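Jan 2, 2024

Write-up of the left gripper fault at Bundham, as it has now cost us two sessions. Short thread.

Symptom: the left jaw reports closed and holding while the fingers have let go by a small amount. Thick objects hide it. Thin ones don't. Chopsticks are the worst item on the table-setting list for this.

First seen in November. We blamed the finger pads and changed them. The fault came back with the new pads on, so that was a wasted afternoon.

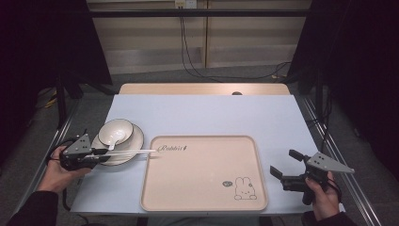 The log shows the width reading freezing for over 300 ms and then jumping to the right value. During the freeze the force estimate is worked out from the stale width, so it looks perfectly healthy. No error flag is raised at any point.

Swapped the left and right cables. The fault moved to the right gripper. Swapped them back, and it returned to the left. I'm calling it the cable or its connector, probably the strain relief where it bends near the wrist.

Skavell support suggested a firmware update. Done, no change. Their watchdog only trips on a lost packet, and a repeated old value doesn't count as lost.

Safety side: the same reading feeds the pinch limit in the Kanaujia controller. A frozen width means a late stop. We have turned the closing force down on both units until this is fixed, and the Gadholm site has been told to do the same.

Replacement cables are on order. I've also added a check that rejects any width value with an unchanged timestamp. It caught 2 freezes in the first run.

Recordings from before the check are being gone through again. Anything with a freeze during a grasp gets dropped.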